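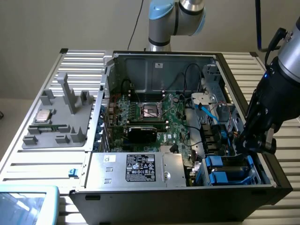

Playing a robot's motion backwards is a party trick, according to Ilari Niskanen, and it stops working the moment anything has friction in it. He put that in a comment under my August post and I have been chewing on it ever since, partly because he is right about the friction and partly because we now have numbers and I'm dying to share them.

Quick catch-up if you skipped August. The project is called Vunudness (long story, it was a typo in a folder name and it stuck) and we want arms that can put small parts into a computer: memory modules into their slots, a CPU into its socket, later on maybe some of the cables. The usual way to teach this is to guide the arm through the job by hand over and over, record everything, and train a policy on the recordings. I've done a lot of that. It is slow and it makes your shoulders hurt, and the recordings are full of my own dithering. If you watch me guide a memory module into a slot, I come in a bit crooked, stop, back off, wiggle, come in again, look at the notch, realize I've got it the wrong way around, say a bad word. The policy learns all of that too. It learns to dither! We had a version last spring that would hover over the slot for ages exactly the way I do.

Pulling a module out is the opposite kind of job. You open the clips, you grip it, you lift. There is hardly any way to do it badly. The part starts in exactly the right place, because it's seated, and it ends up somewhere in open air where a little slop doesn't matter. So the idea, which is old and which I am absolutely not claiming as mine, is to record the easy direction and flip the recording in time. Every clean lift becomes a clean approach. The last frame is the part fully home, perfectly aligned, every single time.

And then you hit Ilari's friction.

I want to explain this properly because it took me far too long to get it. When you pull a module out with the clips open, the forces point the way you'd expect for pulling. Flip the recording and the positions are fine, but the forces are nonsense. Pushing a module in takes a good firm press right at the end, far more than it took to lift it, and nothing in the lift tells you so. Our first flipped policy would bring the module down to the slot beautifully, rest it on the contacts, and stop there looking satisfied. It had never felt a hard push in its life. I spent a whole evening thinking the gripper was slipping. It wasn't slipping, it just had no reason to press.

So what we do now is throw the forces away. We keep only the path from the flipped recordings, plus the camera views, and we train on that. The policy's job is to say where the gripper should go next. The pressing belongs to a second, very dumb piece called Idia, which takes over when the part is close and the wrist starts to feel contact. Idia knows a direction to push, a limit it must never cross, and a small search pattern for when things feel wrong. It is a page of code and I love it. I keep wanting to make it smarter and so far every time I have, it got worse.

The handoff between the two was the hard part, and I'd guess it ate more of our time than everything else together. Hand over too early and Idia is pressing on plastic. Too late and the policy is already leaning on the part sideways, because it thinks it is in free air. What finally worked was letting both of them run for a short overlap and blending one into the other as contact builds up. No clever switch. The first time we ran it with the blend on, the motion looked so relaxed that I thought the arm had lost its connection and was coasting.

Now the numbers. We recorded 80 removals of the memory module, all by hand, and I did them before lunch, which tells you how much nicer it is than the other direction. From those we made 2000 training paths by shifting the starting point and tilting the grip a little, then bending each path back onto the original before it gets near the slot. The bending is important. If you shift the whole path you shift the ending too, and the ending is the one part that was perfect.

Then we tested. The plan was an even hundred insertions, but I'm bad at stopping, so it was 103. The module went all the way in on all but 3 of them.

I had to go for a walk. Our hand-guided policy from the spring, on the same slots, didn't manage half.

The misses were all the same miss, which is the good kind to have. In each one the gripper had picked up the module off-center along its length, so when Idia pushed, one end went down first and the other rode up. The limit kicked in and the arm stopped, as it should. A person feels that and rocks the part the other way without thinking. Idia can't rock. It could probably learn to (I know, I know, I just said every time I make it smarter it gets worse) but I think the better fix is at the pickup.

Which brings me to the parts tray. Ours is 3D printed, gray, with raised holders so the pieces sit where we expect them, and I used to think of it as furniture. It's really part of the method. With flipped recordings the start of the task is the end of the recording, so wherever you set the part down after the lift is where the policy believes parts come from. In the early batches I was putting the module down any old way and the policy's pickups were just as vague. Once I started lowering it properly into place, the pickups sharpened up right away. If you try this at home, or at your lab, be fussy about the putting down! I would have saved weeks.

The tower lies on its side for all of this, with the panel off, so the board faces up and the gripper comes in from above. That's kind to us. Gravity helps, and the arm has somewhere to be. It still isn't a clean space to work in, though. There are cables arching over things, there's the drive cage, there's the graphics card next to where you want your fingers, and the flipped paths turned out to be good at that as well, which I hadn't expected. When I lift a part out of a crowded case I steer around the cables without thinking, and that steering is in the recording. Played in reverse it's a route in. Hand-guided insertions had it too in theory, but buried under all the hovering.

The CPU is another story, and it's where I'm stuck at the moment, in a happy way. You don't press a CPU. You open the lever and the frame, you lower the chip into the socket, it has to be turned the right way, and it has to go down flat. If you drag it sideways you can wreck the contacts, and then you're shopping for a motherboard. So Idia's little search pattern, the thing that saves us on memory, is precisely what you can't do here. For now I've turned the search off completely for the chip and set the push limit so low that it will give up if it so much as brushes a wall. Giving up is fine. Giving up is cheap. We lift, look again, and try from the top.

The lifts for the chip are harder to record, too. It's flat and square with not much of an edge to hold, and I tend to tip it as I raise it. A tipped lift flips into a tipped landing. I've been throwing out every recording where the chip isn't level for the first little bit of travel, and that leaves me with a small pile. I don't have a result to report and I'm not going to hint at one.

A few things people asked me in Lagos, where I gave a short talk on this and got much better questions than I deserved.

Does it work for things you can't undo? No. If you can't take it apart gently you can't record it this way. Glue, snap fits that break, anything that bends to go in and never bends back. Cables are on the edge. Unplugging one means holding a latch down, and plugging it in doesn't, so the two directions want different fingers. I think the path is still useful and the grip isn't, but that's a guess.

Did we try it without throwing the forces away, by modeling the friction and fixing them up? Yes, and it worked on one slot on one board. On a second board it pressed too hard and we stopped. I'd love to see somebody do it well.

Does the policy know it's looking at things backwards? I liked this one so much. The camera views in a flipped recording do have tells. A dangling cable that got nudged by my lift, for example, springs back before the gripper touches it. We found the policy was sometimes reacting to that, moving in late because in its world the cable always moves first. We now hide that part of the picture at random while training and the effect mostly went away. I'd never have looked for it without the question.

Brorkside people, since several of you wrote: yes, you can have the recordings, all of them, including the ones I threw out. The thrown-out ones have my notes in the file, and some of the notes are just the word "tippy." I need to clean up the timing first, because the wrist sensor and the cameras disagree by a hair and flipping the data moves that error to the other side, so whatever you correct, correct it before you flip. I lost two days to that one.

And Ilari, if you're reading, you got me on the friction. I'd like your take on the rocking problem. My next try is to record lifts where I grab the module off-center on purpose, and see whether the flipped paths give Idia enough warning to ask for a new grip before it starts to push. Comments are open, tell me why it won't work.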